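How I put together a box of snacks for sharing

Every February my sister and I swap snack boxes through the post, and over the years I've got a bit obsessive about how mine gets put together. A few people have asked how I manage to fit so much in without everything turning up as crumbs, so I've finally sat down to write it out properly.

You need a cardboard box, a pile of individually wrapped snacks, some tissue paper, parcel tape and a table with plenty of room on it. I also use kitchen scales, which I'll come to.

First, the box. I buy mine flat-packed from Fumow, but anything stiff will do as long as the corners haven't gone soft. Tape the bottom along the seam and then once across the middle. I used to skip the second strip, and I lost a whole bag of rice crackers on a station platform that way!

Then the shopping. I go to the big oriental supermarket behind the MacAulay garage and get most of it in one trip, with a few odds and ends from the corner shop on the way home. Look for things wrapped singly inside a bigger bag. You want small packets, because they tuck into gaps, and you want a mixture of shapes. Flat ones are brilliant down the sides. Avoid anything with chocolate on the outside if it's going in the post in warm weather (ask me about the Tovon wafers, or better still, don't).

Open all the outer bags and throw them away before you start. They take up a silly amount of space and they're full of air. If somebody in the other house has an allergy, cut the ingredients panel off the bag first and pop it in an envelope on top. Single packets do usually have something printed on the back, but it's tiny, and not much use if you can't read the language it's in.

Now spread the lot out on the table. I put a cloth down so things don't skid about, and I sort into sweet, savoury and "no idea, liked the wrapper". Check each packet as you pick it up. Run your thumb along the seal, and if it feels open anywhere, that one's yours to eat with a cup of tea.

Heavy things go in first. For me that's usually jellies and the little cakes, laid flat in one layer. Weigh the box now and make a note of it. My limit is 1000 grams including the packaging, and I like to have got no further than 800 before the light stuff goes in, otherwise I end up fishing things out again at the end and sulking.

After that, a sheet of tissue, then biscuits standing on their edges like books, and the puffy packets last. Don't press down on them. If the lid won't shut, take out one flat thing from the bottom and try again.

I always leave the nicest wrappers till the end so they're the first thing you see when the lid comes up. Purple, orange and red look lovely together, and a pale yellow one stops it all getting too much.

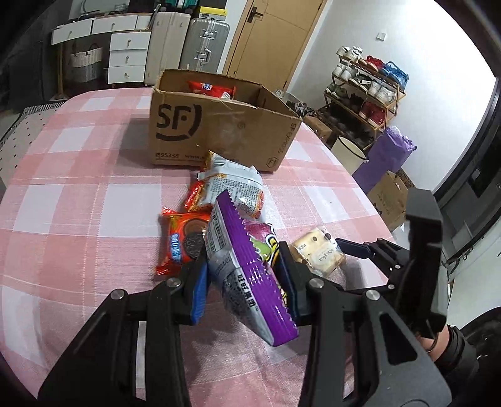

Volker Diekmann wrote to me after the last version of this page and said he puts the biscuits in flat, in pairs, with the tops facing each other, and has had far fewer broken ones since. He also lines the sides with folded newspaper, which I'd worry about for weight, but he sends his by courier so it doesn't matter to him.

I've tried the pairs and it does work for sandwich biscuits. Thin ones still do better on their edges, I think.

Last of all, tissue over the top, a note if you're writing one, lid down and tape all the way round. Give it a gentle shake next to your ear. A small rustle is fine. If you hear a proper slide and thump, open it up and stuff in another packet or two.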